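Skekham Allotment Rainfall and Sowing Records: read me first

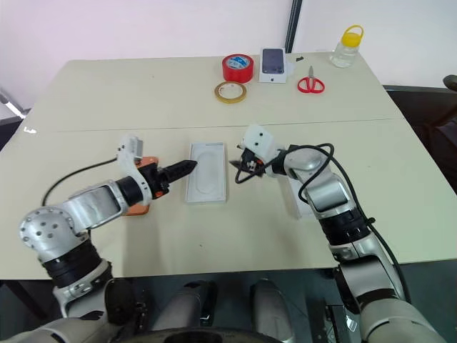
Reading time: 3 min

Rainfall readings and sowing notes from the Skekham plots, typed up from paper notebooks. Put together by Washington Cordeiro. Last changed July 17, 2020. Still gaps, see further down.

What you get

rain.csv - one line per reading. Date, gauge name, millimetres, who read it (initials only), remark.
sowing.csv - one line per sowing. Crop, variety if it was written down, plot number, date sown, date first picked, remark.
plots.csv - plot numbers, which way the plot slopes, soil in a word or two.
notes.txt - everything that didn't fit. Long. Worth a read if you like arguments over slugs.

823 lines in rain.csv at the moment. Sowing is shorter and messier.

Where it comes from

Two lots of notebooks. The first lot lived in the shed at the top gate and is mostly rain. Pencil, some of it faint. The second lot came from plot holders who lent me theirs, and is mostly sowing dates and grumbling. Everything typed by hand. I tried scanning the first book and got rubbish back, so gave up on that after one evening.

Plots go up to 53. Plot 7 was split in two at some point and the halves are 7a and 7b in the later books. Earlier entries just say 7. Left as they are, I can't tell which half they mean.

Gauges

Two names in the gauge column, Futden and Katene. Futden is the one by the bottom ditch, Katene is up by the water tank. They don't agree and never have. Katene sits near a hedge which has grown a lot, so later readings there are probaly low. Don't average them. If you only want one, use Futden.

Readings were meant to be taken first thing in the morning. Often weren't. Where the book gives a time it's in the remark.

Blank millimetres means no reading taken. 0 means someone looked and it was dry. Please don't mix these up, I did in the first version and it made March look like a desert.

"tr" means trace, wet bottom of the tube but nothing to measure. If your software wants a number, treat as 0 but keep the remark.

Units

Millimetres throughout. The oldest book was in inches and I've converted it, one decimal place. The original figure is in the remark in brackets so you can check my sums. Dates are day first.

Sowing file, things to watch

Crop names tidied up a bit. "Broads", "b. beans" and "BB" are all broad bean now. Runner and French beans kept apart where the book kept them apart, otherwise it just says bean.

Varieties left as written, spelling and all. Wavarora turns up a lot, it's a local squash passed between plots and you won't find it in a catalogue. Sometimes written Wavarorra. Same thing.

First picked is blank for loads of them. Could be crop failed, could be they forgot to write it down. Only call it a failure if the remark says so. Pigeons get the blame for most.

Under glass or outside: there's a column, g or o. Empty if the book doesnt say. Windowsill counts as g.

Known problems

- 6 pages stuck together in the second rain book, not typed. Had a go with steam, made it worse.
- One run of readings is suspiciously neat, same hand, same ink. I think it was filled in afterwards. Flagged with "late?" in the remark.
- Plot slopes are by eye.
- Frost dates were going to be a file of their own. Haven't done it. They're in notes.txt for now, search for "frost".
- A few initials belong to more than one person.

What it's good for

Seeing when people here sowed things, and whether it had been wet. Planning your own rows. A school project. Comparing with another site if you have similar books.

Not much use for proper climate work. Gauges moved, hedge grew, people went on holiday.

Using it

Free to use, copy, print and pin up. Say where you got it. No names or phone numbers in any of the files, I took those out, but if you spot one I missed tell me and I'll pull it straight away.

Corrections very welcome, send file name, line and what it should say. Photos of your own old notebooks even more welcome. Any state, any handwriting, I'm used to it by now.

To do

Frost file. Sort out 7a and 7b if anyone remembers. Second check of the inches book. Soil column for the lower plots, half of it just says "heavy".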